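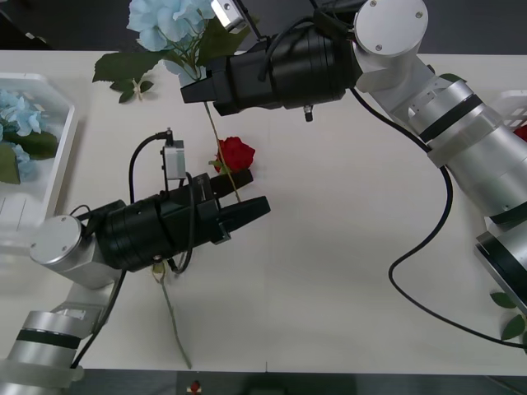

I came to fake flowers late, and I came to them grudgingly. My mother kept a bowl of dusty plastic tulips on top of the television for most of my childhood, and I swore off the whole business the day I moved out. Then last May I spent a slow afternoon with Li-hua Kwok, who has been arranging artificial stems for hotels and front halls since before I could spell hydrangea, and my resolve went soft. Start with a white table, she told me, and a white basket to pull from, because then the colours can speak up for themselves. She's right, you know. A red rose and a light blue hydrangea with its dark green leaves look almost shy in a crowded shop, but over plain white they positively sing, and you can tell in a moment whether they like each other's company.

Li-hua doesn't sort her flowers first, which surprised me (I'm a sorter, I sort my buttons). She lets them lie where they land and picks up whatever catches her eye. The rose usually goes first. It's the loudest flower in any bunch, she says, and it will sulk if you try to squeeze it in at the end. Small buds and paler things can wait their turn.
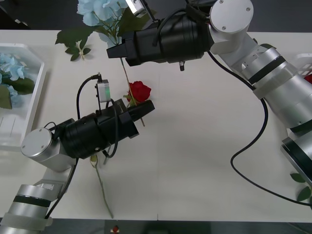

A red rose, and a pale yellow bud lying on the table.

Her neighbour Ifeanyi Ekpo, who dropped in for tea and stayed for two pots of it, is a foliage man. He buys his from Kermani and his vases from Flerley, and he'll argue happily until dinner that the leaves do all the real work. I suspect he's at least half right. When you're choosing a rose, look at the leaves just beneath the bloom before you look at the petals, and then follow the stem all the way down to see that you like the line of it. Hold it upright at arm's length for a bit, too. A long stem is a lovely thing in a tall vase and a nuisance in a short one, and it's kinder to find that out before you reach for the cutters!
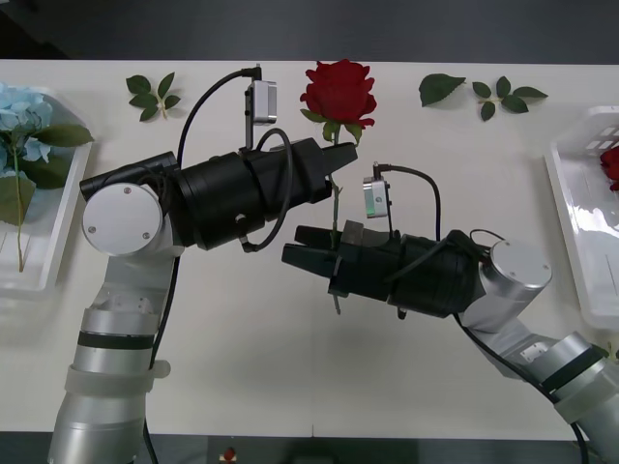 Keeping them fresh

Dust is the great enemy, and my mother's tulips never stood a chance. Li-hua goes over hers with a soft dry paintbrush, working from the middle of the bloom outward, usually with the radio on and her tea going cold beside her. Ifeanyi swears by a hair dryer on the cool setting, out on the back step. I've tried both now, and my own roses are sitting on the hall table in an old Gunder jug, looking very pleased with themselves.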